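Home Threads Garage Road Trips About Search
Last updated: February

Meriem Ragab
One week with the Titby Luvudness, a compact SUV with a name I have now had to spell out for my mother, my dentist and a man at a toll booth. Long thread, get a drink.

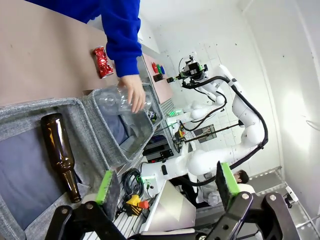 So, the name. Titby says it Luv-YOUD-ness. The woman who handed me the keys said LOVE-uh-dness. I've gone with "the Luv" for the rest of this, and if anyone from Titby is reading, you had plenty of chances to pick a different word.

It's the second-generation car. I drove the first one when it was new and remember two things: the steering felt like stirring oatmeal, and the cup holders were behind your elbow. I came in with low hopes and a long list of errands.

First impression walking up to it: it looks bigger than it is. They've pushed the wheels out and squared off the nose, and the line along the doors doesn't wander up and down the way the old one did. Mine was the dark green. Get the dark green! The silver one parked next to it looked like a filing cabinet.

I don't love the rear lights. They go all the way across now, like everyone else's, and at night from behind you could take it for five other cars. My neighbor asked if I'd bought a new Kettani. I had not bought a new Kettani.

Inside is where the money went. The seats are great. I have a cranky lower back and I did nearly four hours straight on day two with one stop, and I got out standing upright like a regular person. The seat bottom tilts, even on the middle trim, and more cars should have that.

The dash is soft where you touch it and hard where you don't, which is fine by me, I'm not going to go petting the glove box door. There's one squeak over on the passenger side above the vent. It came and went. Cold mornings mostly.

REAL KNOBS. There are real knobs for the temperature and the volume! I turned the heat up wearing gloves! I did it like four times at a red light just to enjoy myself.

The fan speed is in the touchscreen though. Why would you do that. You had the knobs right there.

Speaking of the screen, it's quick once it wakes up, and it takes its sweet time waking up. If you start the car and throw it straight into reverse, you get a black rectangle for a couple of seconds before the backup camera shows. Long enough that I just looked over my shoulder, like my dad taught me.

Phone hookup worked the first time and every time after that, except Sunday, when it decided my phone was a stranger and I had to pair it all over again in a grocery store parking lot with ice cream in the back. The ice cream lived.

OK, driving. I took it out on the old river road, the one with the broken pavement and the bends that tighten up on you when you think you're done. The old Luv would have leaned over and complained. This one stays pretty flat and goes where you point it.

The steering is still light. But it's an honest kind of light, where you can feel the front tires start to push wide and you back off a bit and it tucks in. I had more fun than I planned to in a car with a cargo cover.

Ride is firm, and I want to be clear about that for those of you who keep asking me for something soft. On the highway it settles down nicely. Around town, over patched streets and those square-edged bumps where the utility people dug and filled, you feel it. My passenger said "oof" at the same corner two days in a row.

That passenger was Hicham El Ouafi, who some of you know from the wagon thread. He's six foot something, so I made him sit in the back for science. Knees fine, head fine, feet a little stuck under my seat when I had it set low. He fell asleep before the bridge, so take that as his review.

Middle seat in the back is for people you're mad at. There's a hump in the floor and the belt comes down out of the ceiling and rubs your ear.

Engine! It's a turbo four and it's perfectly okay. There's a pause when you put your foot down from a stop, then it wakes up and gets going all at once. You learn to squeeze it instead of stabbing it. By day three I'd stopped noticing.

The gearbox has 6 speeds and I know, I know, the spec sheet people are already typing. Other cars have more. I don't care. It picks one and stays in it. I drove a rival last month that shuffled gears on every hill like it was looking for its keys.

It does get noisy if you really wind it out to merge. It's a thin, buzzy sort of sound. There's a Sport button, and all I could tell is that Sport makes more of the noise. I pushed it once, said "huh," and turned it off.

All-wheel drive was on my car. We got one slushy morning and it walked up my sister's driveway without any drama, on all-season tires. One driveway isn't a winter test, so I'll leave it there.

Fuel. I'm not giving you a number because I was in it for a week, half of it was errands with a cold engine, and I forgot to reset the trip computer until the second tank. I can say I filled up less than I expected to. If I get a longer loan I'll do it properly with a notebook.

Trunk stuff. Wide opening, low lip, flat floor with the seats down. I got a floor lamp, two bags of potting soil and a folding chair in there without having to take anything back out and start over. The cargo cover rolls up and there's a slot under the floor to stash it, so it isn't rolling around your garage for the next nine years.

The power tailgate is slow and it beeps the whole way. Beep. Beep. Beep. At eleven at night, outside an apartment building. I looked through every menu and couldn't find how to shut it up. If you own one and know the trick, tell me and I'll put it at the bottom of this thread.

Driver assist stuff: adaptive cruise is smooth and leaves a sensible gap, even on the closest setting. Lane keeping tugs at you like a toddler on a sleeve. I turned it off each morning, and each morning it came back on. That's two button presses deep, same as the last Titby I had.

Headlights are excellent. The auto high beams are a touch slow to dip for oncoming trucks, so I worked them by hand on the back roads.

Somebody asked how it stacks up against the Kettani. I had the Kettani in the fall. The Kettani is softer, quieter, and has the better back seat. The Luv is the one I'd want if there was a curvy road anywhere between me and work. The Kettani's screen is worse, and its cup holders won't take a big coffee.

The Luv's cup holders, by the way, are now in front of your elbow. They listened!

And against the Iva? The Iva costs less, and you can tell from the door shutting. It's a nice little thing and if that's your budget I wouldn't talk you out of it. But I got out of one and into the other on the same afternoon and the seats alone would make me stretch, if I could stretch.

Which trim: the middle one. You get the good seats, the knobs, the better headlights and the heated wheel. The top one adds a glass roof, bigger wheels that I suspect make the ride worse, and purple mood lighting. I tried the mood lighting. It was like sitting inside a grape.

The packages are confusing, so read the sheet before you sign. The heated rear seats come bundled with the fancy speakers for some reason, and you can't have the tow hitch with the kick-to-open tailgate. The person at the dealer had to look that one up too.

Little things I liked: the gas door is on the driver's side. The rear wiper reaches the corner. The visor slides out far enough to block the sun at the side window. There's a hook in the trunk for takeout, and it's strong enough for a heavy bag of takeout.

Little things I didn't: shiny black trim around the shifter, already scratched on a nearly new car. The horn sounds like a much smaller car apologizing. The key fob is huge, and I unlocked the doors from inside my coat pocket at least once a day.

Would I buy one? I went back and forth on this all week. I think I'd drive it again on a road I know is bad, with the middle trim wheels, and then probably yes. The dark green one.

A few replies since people are asking. Yes, a rear-facing car seat fits behind the passenger side, my sister tried hers, and she had to move the front seat up a notch. No, I didn't tow anything. Yes, the spare is one of those skinny ones, under the floor next to where the cargo cover goes.

And to whoever asked about the hybrid: I haven't driven it yet. It's on the list. Next up is the Iva with the bigger engine, and I get it for four days, so send me your questions now and please keep them to things I can test on the way to the hardware store.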